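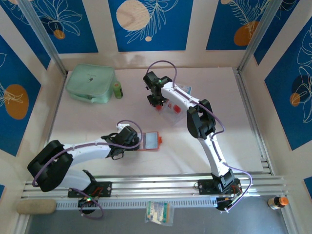 How many cards do you deal each in two-player Flulludeck?

Nine each, then turn one up to start the bank and leave the rest face down. With three or four players it drops to seven.

Card Table Corner > House Rules and Arguments > Flulludeck: does the last bank score double or not?

marmalade_hat
September 19, 2019
Right, that's the dealing sorted (thanks whoever updated the sticky, I never remember it), so now the real question. My sister and I have been playing Flulludeck since May and we've got to the point where we can't finish an evening without an argument. It's always the last bank. The leaflet says "the closing bank is counted twice" and she reads that as double points. I read it as you literally count it again to check, because it's usually a great fat pile and somebody always gets it wrong. On Sunday-lunch rules at my nan's we never doubled anything, but she also let us look at the bottom card, so I don't know how much weight that carries.
Last night I was on 1077 and she was on 1147 if you double, and I'd have won comfortably if you don't. So you can see I'm not exactly neutral.

Tuppence
Double points. Always been double points. We play at the pub in Callon and I've never met anybody who did it differently.

oldgoat_istow
Well you've met one now. Istow lot don't double and never have. The older leaflet, the one with the green edge, has "counted twice over by both players", and that can only mean checking. When they reprinted it they cut the last three words to fit it on one side and we've had this carry-on ever since.

Tuppence
I've seen people mention this green leaflet before and I've never seen a photo of it, just saying.

oldgoat_istow
It's in a biscuit tin in the loft. I'm not going up there with my knee.

pegs_and_pins
Oh I love this thread already. We play it double but only if the person closing has a Monti showing, which I think was made up by my husband's family. For anyone new, a Monti is a run of three that crosses suits, and it's the best feeling in the whole game when you pull one off! I got two in one hand at Christmas and had to get up and walk round the kitchen.
To be fair to both sides I think it plays fine either way. Doubling makes for a wilder finish, and not doubling means the early hands matter a bit more. If you've got kids playing I'd double, because somebody who's had rotten cards all night has still got a chance and won't flounce off.

marmalade_hat
My sister is forty-three and she flounces.

sevenofboats
Can I put in a word for the middle way? We add a flat 100 to whoever takes the closing bank. No doubling, no checking, no maths at ten at night when you've had a glass of something. I got it from a woman on a ferry who'd been playing since she was small, and it's cut our rows down to practically nothing. (We do still row about whether you can pick up from the bank with a card you've only just drawn. You can't.)

Tuppence
You can!

sevenofboats
You really can't, it says "a card held". You've not held it, you've drawn it.

Tuppence
I'm holding it in my hand as we speak.

quietlodger
Been reading this forum for ages and never posted, so hello. The thing I'd ask is what you're playing up to. If the target's low then a doubled last bank decides pretty much everything and the rest of the night is just warming up. We play long games over several evenings and the highest we ever went was 3580, with the scores kept in the back of an old address book, and at that sort of length I can't say the doubling made much odds to us. It was one hand out of dozens. So perhaps the short-game people and the long-game people are each right about their own game?

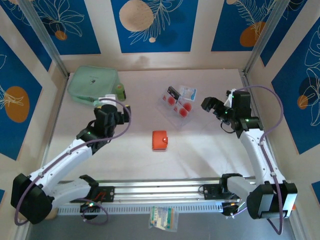 Page 2 of 3

oldgoat_istow
That's a fair point from quietlodger and welcome. We've always played short, first over the line before last orders, so a doubled bank would wreck it. I'd still say the leaflet's on my side.

pegs_and_pins
I asked my mother-in-law on the phone and she says doubling came in when people started playing it in pairs. With partners you've got two people feeding the same bank, so it's harder to get it closed, and you want a decent reward for managing it. She's very firm about it. She also says nobody under her roof ever called it a bank, it was "the pot", and that I've been teaching the children wrong — so I came off the phone with more problems than I started with.

Tuppence
Pairs makes sense. We do mostly play pairs in Callon. I'd not thought of that.
Still doubling though.

marmalade_hat
Ooh, that could be it then. My sister learnt it off her in-laws and I think they do play in pairs. We're only ever two at our table, so on that basis I've been robbed for months.
I read her the ferry woman's flat 100 over breakfast and she went quiet, and then asked whether it would be backdated. It will not. We're going to try it for a few games and see. I quite like that you know what you're playing for before you start, and I'm hopeless at doubling anything with a seven in it.

sevenofboats
Let us know how you get on. Write the rule on the inside of the box lid and both sign it, that's my only advice. We didn't the first time and I was told I'd imagined the whole conversation.

oldgoat_istow
Flat 100 isn't Flulludeck, it's something else with the same cards. But I'd sooner play that than double.

quietlodger
Does anyone know if the replacement packs have the same backs as the old ones? I've lost the four of boats and I've been using a bus ticket.

pegs_and_pins
Same pattern but a shade lighter, so you can tell them apart if the lamp's on. I'd stick with the bus ticket, or buy a whole pack and keep the old one for spares.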